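Zemo Bench Kit - Club Edition

In stock. Ships flat in one carton. Kit no. 1486

I put this kit together for our Thursday robotics club in Lekstead, after a whole season of kids asking me what they should practice on. They had an arm, they had a gripper, and they had nothing worth picking up! So I raided the tool drawer and the kitchen aisle, and that's pretty much still what you get (the first version had marbles in it, and I'm not doing marbles again).

The idea is simple. Your team sets up a rack and an open cardboard box side by side, spreads some everyday workshop stuff nearby, and writes a program that gets things into the box. A roll of duct tape is a great first target, big and chunky and pretty forgiving. A zip tie tied in a loop is my favorite mean one, because it lies so low on the table. And then there's the glue gun with its cord wound around the body, which our older kids fight over.

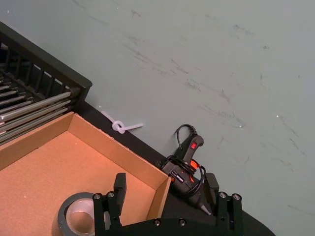

Olvera club wrote in to say the tape took them one evening and the zip tie took them the rest of the month, and could I please put two ties in the kit because theirs keeps ending up on the floor. Fair enough - the kit now comes with extras.

What's in the carton:
Black slatted rack
Open cardboard box, plus a spare
Duct tape, one roll
Zip ties, pack of 17
Glue gun, small (no glue sticks, keep it unplugged for practice)
Task cards, set of 11

What you need to bring: an arm with a two-finger gripper, a table and a wall to push it up against. We run ours on a black tabletop and I like it a lot, the cardboard really pops for the camera. Black rack on a black table is another story, so kids who want an extra challenge should start there. Want it easier? Put down a sheet of light paper.

Task cards go from "touch the tape" up to a full clear-the-table run, which is the one we use at the Mustholm meet in July. Teams get 8 minutes for that and can reset once. I'd have them start every run with the rack and box empty and the gripper open, so everybody gets the same deal. 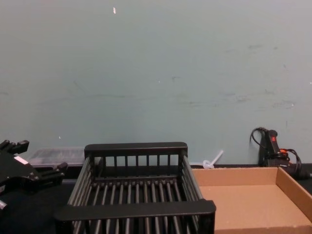 Rack and cardboard tray, both empty, with the gripper over on the left.

Ages: I say middle school and up, with a grown-up in the room whenever the arm is powered.

Spare parts: boxes get chewed up fast, so I sell those on their own too. Racks last - ours is still the first one. If you're ordering for more than one team, send me a note before you check out and I'll pack it all together so you only pay shipping once.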